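Zwischenbericht zum Arbeitspaket 2: Erhebung von Demonstrationsdaten für die robotergestützte Demontage von Desktop-Rechnern

Projekt Noltarura
Stand: 9. September 2023

1. Gegenstand des Berichts

Der Bericht umfasst die Arbeiten seit Freigabe der Mittel für das zweite Arbeitspaket im Juni. Ziel des Pakets ist ein Datensatz aus Demonstrationen, mit dem eine Steuerungsstrategie für Greif- und Lösebewegungen im Inneren geöffneter PC-Gehäuse trainiert werden kann. Die Bewertung der trainierten Modelle ist Gegenstand des dritten Arbeitspakets und wird hier nur berührt, soweit sie die Erhebung beeinflusst.

2. Stand der Erhebung

Bewilligt und geplant sind 600 verwertbare Episoden, verteilt auf 15 Gehäusevarianten. Die Varianten wurden von der Firma Tolley aus Rückläufern zusammengestellt und nach Bauform, Lage des Laufwerkskäfigs und Art der Kabelführung erfasst. Alle Gehäuse liegen vor. Die Erhebung für die Aufgabengruppe A (Annäherung und Positionierung über dem Mainboard) ist abgeschlossen. Gruppe B (Lösen von Steckverbindungen) läuft, Gruppe C (Entnahme von Laufwerken) ist vorbereitet.

Eine Episode dauert höchstens 30 Sekunden. Längere Aufnahmen werden an einem definierten Haltepunkt geteilt und als getrennte Episoden geführt. Aufgezeichnet werden Gelenkstellungen, Greiferöffnung, das Bild der Handgelenkkamera sowie die Textbezeichnung der Teilaufgabe. Die Synchronisierung der Datenströme wurde im Juli umgestellt; zuvor aufgenommene Episoden wurden neu ausgerichtet und, wo dies nicht gelang, verworfen.

3. Arbeitsbereich und Kabelführung

Die größte Schwierigkeit bereitet weiterhin die Enge des Innenraums. Datenkabel und Versorgungsleitungen kreuzen den Bereich zwischen Mainboard und Laufwerkskäfig und verdecken je nach Blickwinkel die Zielstecker. Der Greifer nimmt zudem selbst einen erheblichen Teil des Kamerabildes ein. Beides ist für den späteren Betrieb realistisch und wird daher nicht durch Vorsortieren der Kabel entschärft.

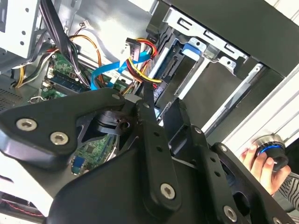 Abb. 1: Greifer am geöffneten Gehäuse, Sicht der Handgelenkkamera. Blaues SATA-Kabel zwischen Mainboard und Laufwerksbereich.

Für die Aufgabengruppe B wurde die Beschriftung verfeinert. Bisher wurde nur zwischen Daten- und Stromverbindung unterschieden. Nun werden Steckertyp, Zugrichtung und Verdeckungsgrad getrennt vermerkt. Der Verdeckungsgrad wird dreistufig angegeben (frei, teilweise verdeckt, nicht sichtbar). Episoden der Stufe "nicht sichtbar" bleiben im Datensatz, werden aber im Training zunächst nicht verwendet.

4. Qualitätssicherung

Jede Episode wird von einer zweiten Person geprüft, die an der Aufnahme nicht beteiligt war. Ausschlussgründe sind Bildaussetzer, fehlende Gelenkdaten, Kontakt des Greifers mit dem Gehäuserahmen ohne Bezug zur Aufgabe sowie eine falsche Teilaufgabenbezeichnung. Korrekturbewegungen sind kein Ausschlussgrund. Sie werden mit einer eigenen Marke versehen — die Auswertung im dritten Arbeitspaket soll zeigen, ob sie gesondert gewichtet werden müssen.

Die Prüfung hat einen systematischen Fehler aufgedeckt: Bei zwei Gehäusevarianten war die Bezugslage um eine Rasterposition versetzt eingetragen. Die Einträge wurden berichtigt. Eine Wiederholung der Aufnahmen war nicht erforderlich, die Rohdaten selbst waren nicht betroffen.

5. Abweichungen vom Arbeitsplan

Der Beginn der Gruppe C verschiebt sich um 2 Wochen. Ursache ist die verspätete Lieferung der Ersatzplatten für den Greifer durch Tichý. Die Abweichung wird durch die parallele Beschriftung der Gruppe B teilweise aufgefangen. Der Endtermin des Arbeitspakets bleibt unverändert.

Am Standort Trotolstead wird ein zweiter, baugleicher Messplatz eingerichtet. Mechanischer Aufbau und Kamerahalterung sind fertig, die Kalibrierung steht aus. Vor Aufnahme des Betriebs wird ein Vergleichssatz an beiden Plätzen erhoben, um Unterschiede in Beleuchtung und Kameralage zu erfassen.

6. Mittelverwendung

Die Sachmittel liegen im Rahmen der Planung. Minderausgaben bei den Verschleißteilen sollen für zusätzlichen Speicherplatz eingesetzt werden; ein formloser Antrag auf Umwidmung liegt diesem Bericht bei. Die Personalmittel wurden planmäßig abgerufen.

7. Nächste Schritte

Abschluss der Gruppe B einschließlich Zweitprüfung
Kalibrierung des Messplatzes Trotolstead
Aufnahme des Vergleichssatzes
Beginn der Gruppe C nach Einbau der Ersatzplatten
Übergabe eines Teildatensatzes an das dritte Arbeitspaket

Für die Übergabe wird eine Bestätigung des Dateiformats durch den Mittelgeber benötigt. Der Entwurf der Formatbeschreibung ist als Anlage 2 beigefügt.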